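Gunombridge, le 9 février 2026

**COMMUNIQUÉ DE PRESSE**

# Prirlow présente « La table d'à côté », sa nouvelle collection pour le thé glacé et les fruits frais

*Assiettes à anneaux, bols, plateaux et planches : la maison réunit sous un même nom des pièces jusqu'ici vendues séparément.*

La maison Prirlow, spécialisée dans les arts de la table et les accessoires de cuisine, annonce le lancement de « La table d'à côté », une collection consacrée à la préparation et au service des boissons fraîches à domicile. Elle sera proposée dans l'ensemble des boutiques de l'enseigne ainsi que chez les détaillants partenaires du réseau Zosport.

Le thé glacé aux agrumes occupe depuis plusieurs saisons une place croissante dans les habitudes des ménages. Sa préparation mobilise cependant des ustensiles souvent dispersés entre plusieurs placards : un pilon pour les fruits, une planche, un couteau, un récipient pour la glace, une assiette pour les rondelles. Prirlow a souhaité proposer un ensemble cohérent, pensé pour rester à portée de main sur une table de taille courante pendant toute la durée du goûter ou de l'apéritif.

## Une palette de tons doux

La collection s'articule autour de teintes claires : bleu pâle pour l'assiette ronde, vert menthe pour le bol, rose pour le bol à glaçons, crème pour le plateau. Le métal cuivré du porte-bouteilles et le bambou de la planche apportent deux notes plus chaudes. Les coloris ont été choisis pour s'accorder aux plateaux de table gris-brun, très répandus dans les intérieurs contemporains, et pour laisser aux fruits la place des couleurs vives.

L'assiette constitue la pièce centrale de la gamme. Ses anneaux concentriques, hérités d'un modèle antérieur du catalogue, suivent la courbe du rebord. Elle reçoit aussi bien un agrume entier que des quartiers ou quelques biscuits.

Le plateau crème, orné du mot « Rabbit » en lettres cursives et d'un petit lapin dessiné, accompagne l'ensemble. La clientèle familiale l'avait particulièrement distingué lors de la présentation organisée au mois d'octobre dans la salle d'exposition de Gunombridge.
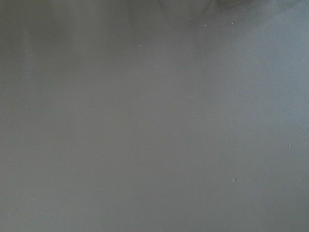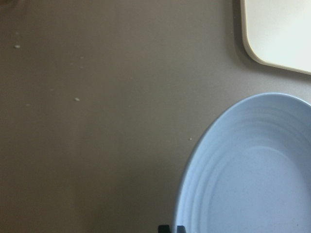
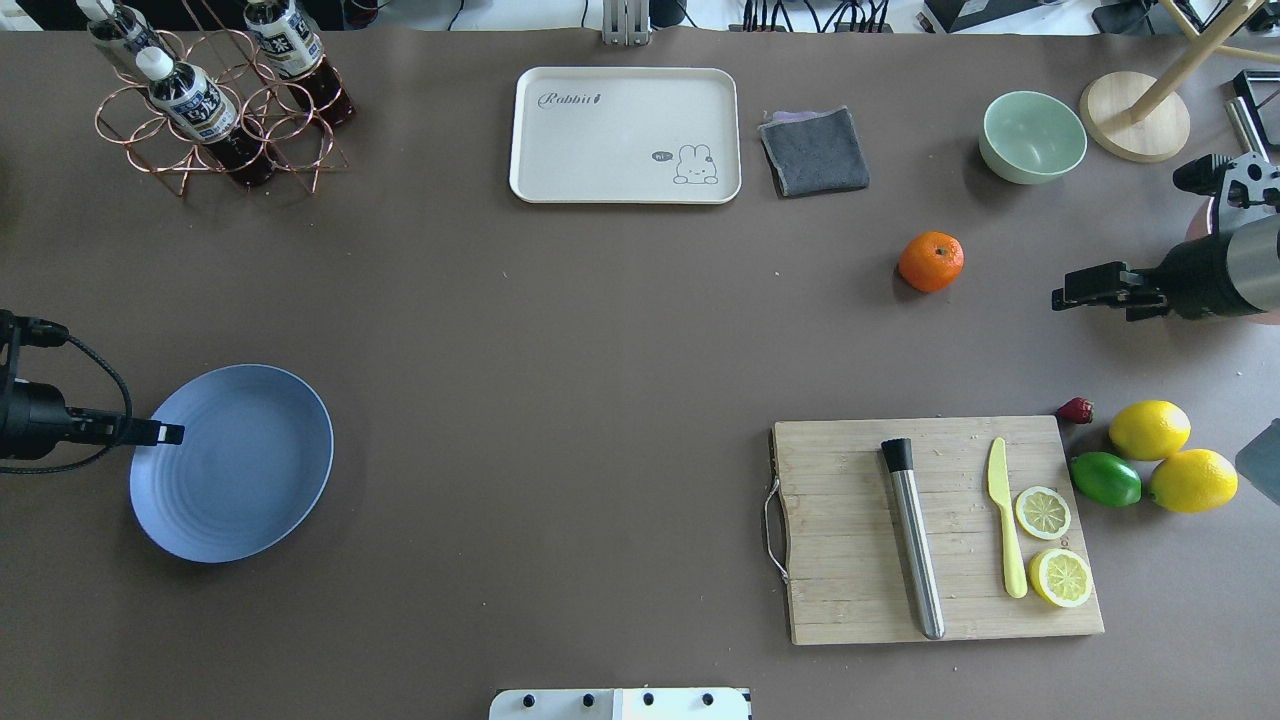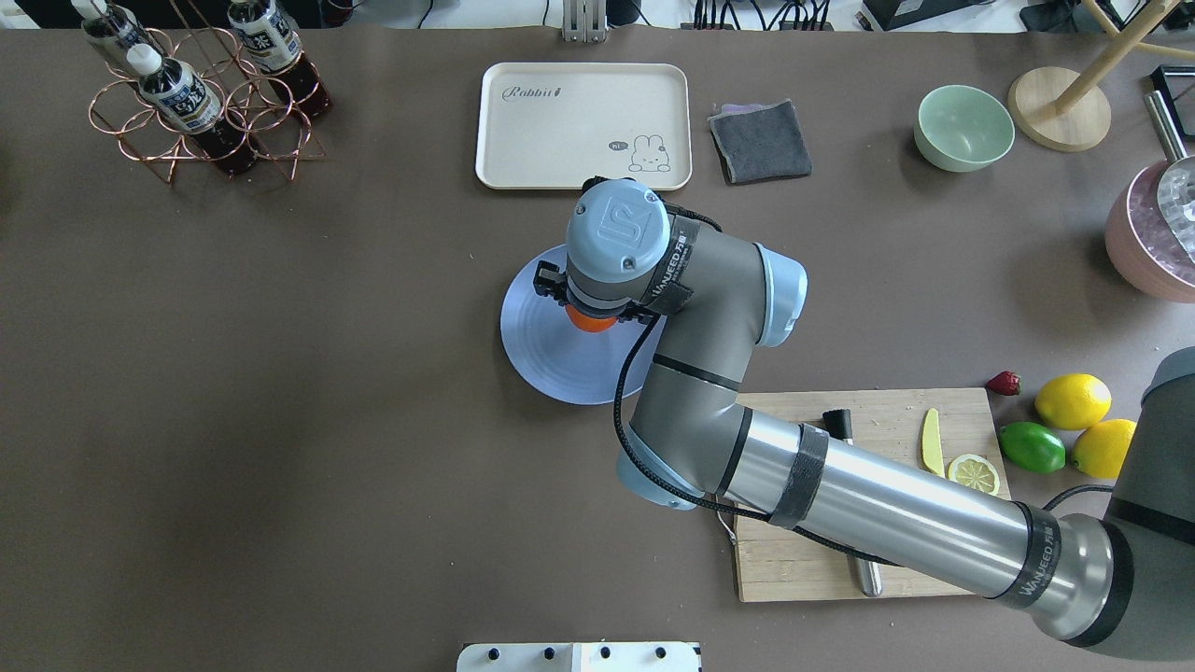
Pour l'enseigne Biwott, qui distribuera la collection dans ses rayons dédiés à la cuisine, l'intérêt d'une telle gamme tient d'abord à sa souplesse : la plupart des clients possèdent déjà une planche ou un porte-bouteilles, a-t-elle fait savoir, et souhaitent compléter leur équipement pièce par pièce. Biwott indique avoir demandé que l'assiette et le bol soient disponibles à l'unité dès le premier jour de vente, et « que la teinte bleue soit maintenue au catalogue assez longtemps pour permettre le remplacement d'une assiette cassée ». L'enseigne regrette en revanche qu'aucune carafe ne soit prévue à ce stade.

Prirlow a donné suite à la première demande. Toutes les références pourront être achetées séparément, et le coloris bleu pâle est inscrit au catalogue permanent. L'étude d'une carafe assortie est engagée ; aucune date de commercialisation n'est arrêtée à ce jour.

## Disponibilité et conditions de vente

La collection comprend 132 références, toutes tailles et tous coloris confondus. Les assiettes et les bols sont également proposés en lots de six. Une première série de 1 000 coffrets, réunissant une assiette, un bol et un plateau, sera mise en vente dans les boutiques Prirlow et sur le site de la maison. Les commandes passées par les professionnels de la restauration et de l'hôtellerie feront l'objet d'un traitement distinct, avec un minimum de 200 pièces par coloris.

Les détaillants du réseau Zosport recevront les premiers exemplaires de démonstration avant l'ouverture des ventes. Un guide d'installation leur sera remis ; il précise la disposition recommandée des pièces en magasin ainsi que les consignes d'entretien propres à chaque matière. Il est notamment conseillé d'essuyer la planche en bambou aussitôt après la découpe des citrons et de ne pas la laisser tremper.

## Un livret de recettes joint à chaque coffret

Un livret imprimé accompagne les coffrets de la première série. Il rassemble des préparations simples à base de thé noir, de citron, de citron vert, de mandarine et de fraise, avec des indications de dosage pour un verre et pour une grande tablée. Plusieurs recettes sont réalisables sans sucre ajouté. Une double page est consacrée à la participation des enfants, auxquels peuvent être confiés le rinçage des fruits, le dressage des assiettes et le service des glaçons, la découpe restant à la charge d'un adulte.

Le livret sera par ailleurs consultable gratuitement à l'accueil de la salle d'exposition de Gunombridge, où la collection complète est présentée en accès libre aux horaires habituels d'ouverture.

## À propos de Prirlow

Établie à Gunombridge, la maison Prirlow conçoit et distribue des articles de table, des ustensiles et du petit rangement de cuisine. Ses produits sont vendus en boutique, en ligne et par l'intermédiaire de détaillants indépendants.

**Contact presse**
Prirlow, service de la communication, Gunombridge
Visuels, fiches techniques et prêts de pièces pour prises de vue sur demande écrite auprès du service.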